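Fandley Helpdesk
Ticket 2531
Subject: Bae table lamp flickers, then sulks
Site: Terkemum, second floor
Status: Closed (reopened twice)
Priority: Low, changed to Medium by requester, changed back to Low by helpdesk

ORIGINAL REQUEST
The Traltico lamp on the long desk flickers for a minute or so after it is switched on and then goes out. If you tap the shade it comes back. If you tap it twice it goes out again. We have been tapping it since December and would like to stop.

HELPDESK, FIRST REPLY
Thank you for contacting the helpdesk. Have you tried a new bulb?

REQUESTER
Yes. Also the old bulb again, to be fair to it.

HELPDESK
Have you tried a different wall socket?

REQUESTER
Three of them, one in the corridor. It flickered in the corridor too, where it had an audience.

HELPDESK
Please bring the lamp down to the bench with its cable and whatever bulb is in it. Please do not tap it on the way.

BENCH LOG

10.10. Lamp received. Asset sticker says 685. Asset list says 685 is a paper shredder. Noted, and left for someone with more authority.

10.20. Plugged in at the bench. Lit at once and stayed lit for twenty-five minutes, the way a tooth stops hurting in the dentist's waiting room. Left it on and did another ticket.

10.50. Out. Tapped it, in a professional capacity. Back on.

11.00. Switched off at the wall, plug out, left to cool. Wall socket tested with the bench radio, which works and is tuned to something awful.

11.25. Bulb tried in the known good lamp from the stores cupboard. Steady for half an hour, tapping made no difference. The bulb is innocent and so was the last one, which went in the bin in January.

12.00. Known good bulb tried in the Bae. Flickered within four minutes. So the fault is in the lamp, somewhere between the plug and the bulb, and that is all of the lamp apart from the shade.

12.10. Shade off and put on the shelf. Started on the rest.

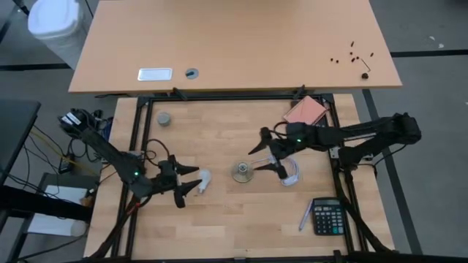
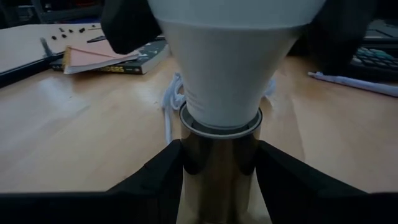 12.40. A bulb can feel tight in a lamp holder and still be making poor contact at the bottom, and that was my bet by lunchtime. You go by the feel of the thread and stop when it goes stiff, and on this model it goes stiff early. The bulb on its side in the first picture would have told us nothing, however long we looked at it. The second shows the kind of fit I had in mind: the narrow end of the white cone is well inside the shiny cylinder, there is only a thin dark gap round the inside of the rim, and you can't see a thing of what is going on further down. Same trouble with any holder. You have to take the bulb out and look in with a torch.

12.50. Plug confirmed out (again). Looked in with a torch. The little metal tongue at the bottom of the Bae's holder is nearly flat. It should stand up enough to press on the end of the bulb. A faint brown mark next to it, about where you'd expect one.

12.55. Temptation to lift the tongue with a screwdriver. The old advice is to do exactly that, and it works until it doesn't. With a brown mark already there I'd sooner change the holder. Part 3407 in the Traltico spares list.

13.05. No 3407 in stock. Plenty of 3406, a holder for a lamp nobody here owns. Ordered one under order 944. Ticket set to Waiting.

REQUESTER
The ticket says Waiting. May we have the lamp back while it waits?

HELPDESK
No.

REQUESTER
We would be very gentle with it.

HELPDESK
There is a brown mark in the holder. Please use the ceiling light.

REQUESTER
The ceiling light is ticket 2498.

BENCH LOG, CONTINUED

09.30. Order 944 arrived. Box contained two holders and an instruction sheet for a clothes airer.

09.45. Old holder off. Both wires at the terminals a bit loose, the blue worse than the brown. Cut back to clean copper, stripped again, into the new holder, screws done up properly, cord grip tightened. Pulled on the cable and nothing moved.

10.05. Bulb in, by hand, until it stopped. No heroics.

10.10. On.

12.15. Still on. Tapped the shade, the stem and the base. Tapped the bench. Carried on until asked to stop.

12.20. Portable appliance test passed, new label on the plug. Lamp ready for collection. Spare 3407 put in the drawer marked HOLDERS, next to the 3406s.

REQUESTER
Collected, thank you. Reopening, as it now doesn't come on at all.

HELPDESK
Is it plugged in?

REQUESTER
Closing.

REQUESTER
Reopening, sorry. Lamp is fine. But the shade makes a faint ticking noise as it warms up.

HELPDESK
That is the metal ring expanding and it is harmless. It did it before as well, but you were tapping.

NOTES FOR WHOEVER GETS THE NEXT ONE
We have four more of these upstairs, same age. If one comes down flickering, pull the plug, let it cool, take the bulb out and look at the tongue before trying six bulbs in it. Check the blue terminal. Asset number still says shredder.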